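Stimis Home Services
Workplace Inspection Checklist: Hand-Held Gripper Stations
Site: Clilside
Period: September
Inspected by: Ottilie Zürcher, Workplace Safety
Accompanied by: Mohsin Talpur, shift representative

Scope
Stations at which staff sort and put away tableware with hand-held grippers, following the move of the packing line to automatic handling. Staff formerly assigned to packing now spend most of each shift at these stations.

1. Gripper condition
1.1 Finger pads seated and free of tears: Satisfactory
1.2 Pivot screws checked for tightness before the shift: Satisfactory
1.3 Spare pads held at the station: Action required
Comment: Spares are kept in the Widance supply cabinet, which is locked after 4:00 p.m. The late shift has no access.

2. Work surface
2.1 Table height suited to the operator: Action required
2.2 Utensils handled one at a time: Satisfactory
Comment: Two operators reported sore wrists at the end of the shift. Adjustable stools are to be tried first.

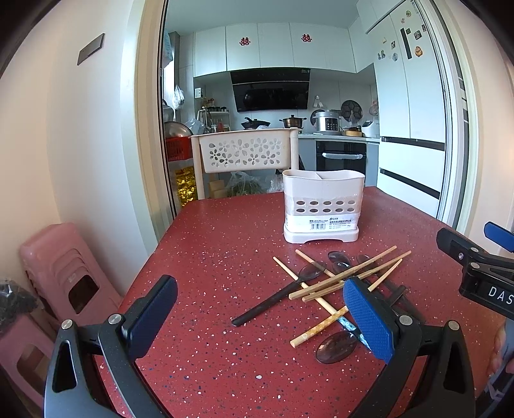
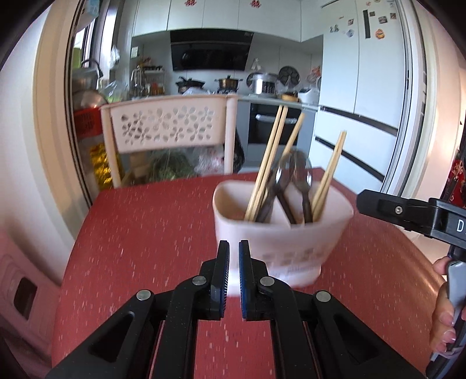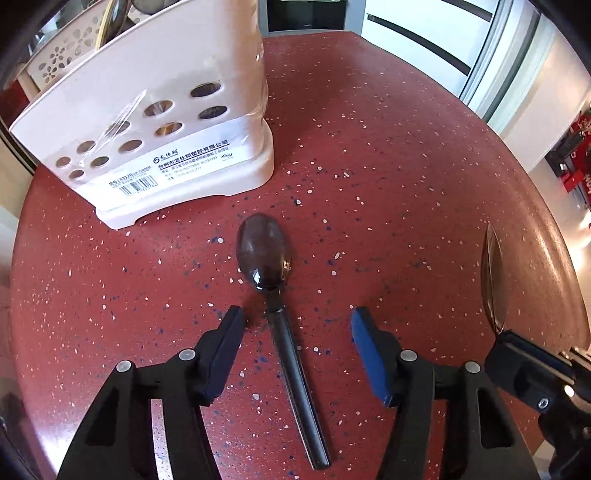
Grippers at the red speckled table.

3. Workload and job content
3.1 Rotation schedule posted: Satisfactory
3.2 Rotation schedule followed: Action required
3.3 Staff consulted on the change of duties: Partly met
Comment: The packing line was set at 875 pieces per shift, and several supervisors have carried that figure over to the gripper stations. It should be withdrawn. Sorting by gripper calls for closer attention than packing by hand did. Chopsticks lying crossed over one another with spoons among them, as in the first picture, take longer to separate than a single spoon on a clear stretch of table, as in the third. Mr. Talpur asked that the new target be set with operators present. Operators are to change tasks every 40 minutes, with a break of 20 minutes at mid-shift.

4. Training and records
4.1 Induction completed by all operators: Satisfactory, 100 percent
4.2 Refresher for staff moved from packing: Not yet held
4.3 Discomfort reports logged and answered: Partly met
Comment: Reports are made verbally and entered later by the shift lead. Operators should be able to make their own entries. The form used at the Cisternas site is suitable and may be adopted without change.

Follow-up
Items 1.3 and 3.2 are to be closed by Friday. Item 2.1 remains open pending the stool trial. The refresher date is to be confirmed in writing to Mr. Talpur.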